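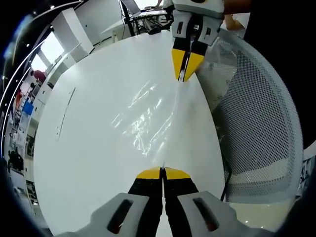 ## Why Round Tables Rock

A table with three feet will stand still on any floor. A table with four feet stands still only if all four contact points lie in one plane, and few floors offer that. In the canteen at Vallholm, a former grain office with a poured floor, the height difference between neighboring feet can reach three millimeters. On a wide top, that is enough to spill a full cup.

Bindu Murthy has measured tables for the furniture maker Pumphrey since the Mevusley workshop opened. Her test is simple. The table goes on a flat steel plate, a load of 300 newtons is applied at the rim, and a dial gauge records how far the opposite side lifts. The load is then moved to the next mark and the reading repeated, 20 marks in all.

Round tops on a center column behave differently from tops with legs at the rim. The column carries the load well, but the base is narrower than the top, so a person leaning on the rim pushes outside the line between two feet. Widening the base helps until the feet meet the chairs. Adding weight low down also helps, though it makes the table hard to move.

Adjustable feet are the usual answer, and they are often set wrong. Murthy advises backing all of them off fully, finding the one that hangs free, and lowering only that one. Most people turn whichever foot is closest – then turn it back.

Sarmīte Butkienė, who designs bases for Clerka, prefers a hinged pair of feet that share the load through a short beam. The pair acts as a single point, which turns four feet into three. Her current version has gone through more than 1000 loading cycles with no measurable play in the pivot. The open question is dirt. Crumbs and floor wax collect in the joint, and a stiff joint is four feet again. A sealed pivot goes on the plate at Mevusley in September.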